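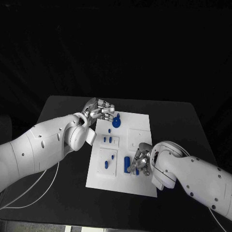

Home Explore Notifications Messages Profile

Dayana Ledesma
Notes on peg boards, part 2. The board is a white rectangle with small white fixture plates on it. The loose parts are blue: pegs, a gear-shaped knob, a tall cylinder, a small block.

Dayana Ledesma
The knob is the part I like best. Toothed round base, short peg on top. You can pick it up by the peg or by the teeth, and the two grips leave you with very different amounts of room at the plate.

Dayana Ledesma
The tall cylinder is the opposite. Easy to grab, easy to tilt. A small error at the top is a large one at the bottom – grip low, go down slowly, let go late.

Dayana Ledesma
Kiiskinen asked for the print settings. I printed 3 versions of the plates before Friday and kept the loosest. The file is on Omolell under Zenar, revision 513. It has 1,381 downloads, most of them from before I fixed the corner radius. Please update. 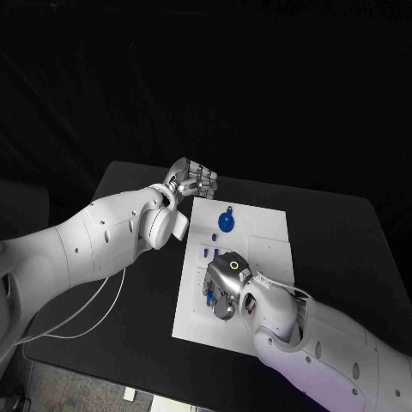
Dayana Ledesma
On color: blue on white reads well, white on white doesn't. A short white cylinder next to a white plate is easy to lose track of. A black table under the board helps with the outline and does nothing for the parts on top of it.

Dayana Ledesma
On layout: keep the tall parts off the near corners. Anything standing there has to be reached around for the rest of the job. Bosar's older sheet puts them in front, and I would move them.

Dayana Ledesma
Part 3 is clearances – sometime in May.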